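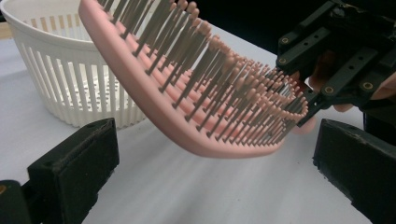 Ticket: Payment run stuck in "Awaiting bank file" after cash position import

2026-06-29
By Shamim Soomro, support, Zulel

Reported by: Itzel Becerra, accounts payable, Fallelby
Product: Zulel treasury workspace, payments and bank connections
Priority: High
Status: Solved, follow-up open

What the customer wrote

"We imported the cash position from Carrillo this morning as always. The balances are correct. After that I approved the supplier payment run and it stays in Awaiting bank file. I tried to cancel it, but the Cancel button is gray. We have suppliers waiting, so please call me."

First checks

The run contains 91 payments. All of them were approved by two people, so the approval rule is not the problem. The bank connection to Carrillo shows green and the last balance file has the correct closing date.

I asked Itzel to sign out and sign in again and to open the run in another browser. No change. I also asked her not to create a second run with the same invoices. If the first one is released later, the suppliers would be paid two times.

Log

1. Opened the export queue for Fallelby. The run is there with the status "waiting for format." No error is written in the customer's view, only in ours.

2. Compared the bank profile with the profile from May. In May the payment format was set by hand. Now it is set to "inherit from group." Berenice Villaseñor in our connections team confirmed that the customer's group profile was edited when they added their new subsidiary, Belura.

3. The group profile has no payment format at all, only a statement format. This explains why the import works and the export does not. The two use the same connection but not the same settings, and the green light only tests the first one.

4. Tried to restart the export job without changing anything, to be sure. It stopped at the same place after 21 seconds.

5. Called Itzel. She does not have the right to change bank profiles. The administrator is Xóchitl Rosales, who was in a meeting. We agreed to wait for her and I did not make the change from our side — for payment settings we need a written request from an administrator.

6. Xóchitl wrote back and asked us to guide her. She set the payment format on the Fallelby profile again by hand and saved. The second approver, Brisa Espinoza, had to confirm the change before it became active.

7. Restarted the export job. The file was created and 83 payments went to the bank. The other 8 were held with the message "creditor account incomplete."

8. The held payments all belong to suppliers copied from the Belura list, where the bank code field was left empty. Itzel is completing them and will send them in a separate run.

Result

Carrillo accepted the file. Itzel confirmed that she can see the acceptance message on her side. The Cancel button is gray by design when a run is in the export queue, but I agree the text on the screen does not say this.

Still open

Belura's own profile also inherits from the group, so its first payment run will stop in the same way. I have written the steps to Xóchitl and she will do it before they start paying from there.

I have asked the product team for a warning when a profile without a payment format is saved. Berenice has the request. I will keep this ticket open until the separate run is sent.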